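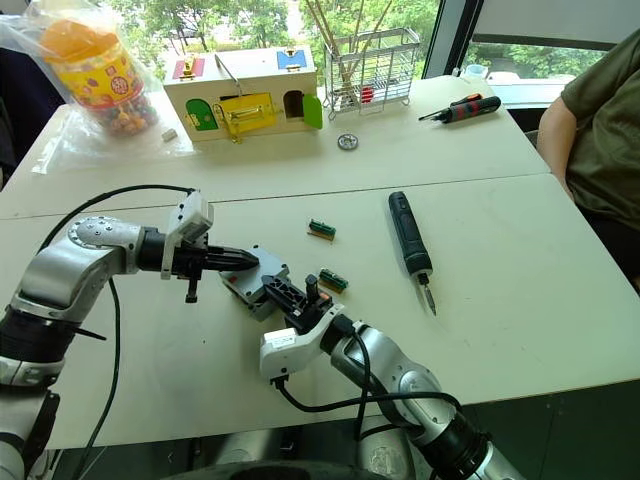
Masent's fastening kit: a screwdriver with a chaperone

Masent has a new add-on for two-armed robots, and it has a name, the Sarbridge, which sounds like a town you change trains in. The idea is simple enough to fit on the box. You already own two arms. Masent sells you the brackets, the software and a library of small assembly jobs, and promises you'll be driving screws by lunch. Arsalan Usmani, who looks after trials for this newsletter and has been promised a lot of things by lunch, took it on for 3 weeks.

The price is 720 a month on the yearly plan, support included. Support lives in Nurkau and answers the phone before 4 in the afternoon, their time. After that you get hold music, and it's a short loop.

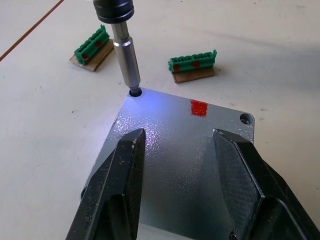 Screws are where kits like this one earn their keep or go back in the crate. Picking up a part is old news by now, and any decent arm can shove a box across a table. Getting a bit to meet a hole is fussier work, and the Sarbridge comes at it straight down, with the electric screwdriver upright over the corner of the part. The gray finish throws back a fair bit of glare near the top, the sort of thing that has sent lesser vision packages off to look for holes in the tabletop. Arsalan's advice is to spend your first morning on lighting and your second on it again. The manual gives the subject one paragraph and a cheerful icon of a sun.

Setup took 88 minutes, if you leave out the part where we looked for the license key (inside the lid, under the foam, in gray type on gray card). Teaching a new job is done by guiding the arms through it a few times and then tidying up the steps on screen. The screen end of this is good. You can rename steps, move them and throw them out, and it asks whether you're sure only once. Mengal's rival kit asks three times and then saves the old version anyway.

We had fewer kind words for the cables. Masent's brochure shows two arms with no wiring at all, a look we'd all like. Budget for clips, and then for more clips than that. 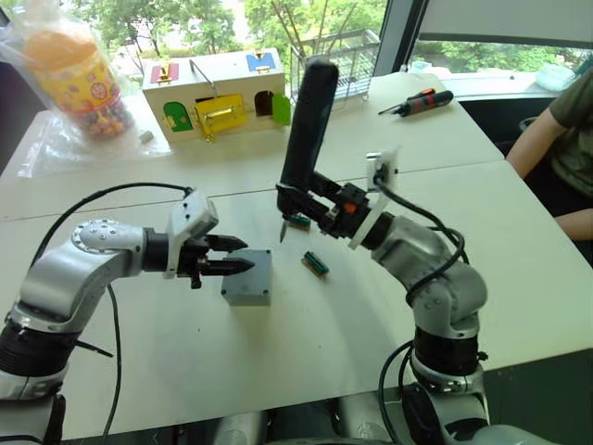
Should you buy it?

If you build small housings in short runs and change the job every week or so, yes, ask for the trial. The library has 110 ready-made jobs, and a good share of them are things a person might want done. If you make one product all year, a plain fixed screwdriving station will cost less and has no opinions about software updates.

Trial units go out again in October. Ask for the long bracket, and check under the foam.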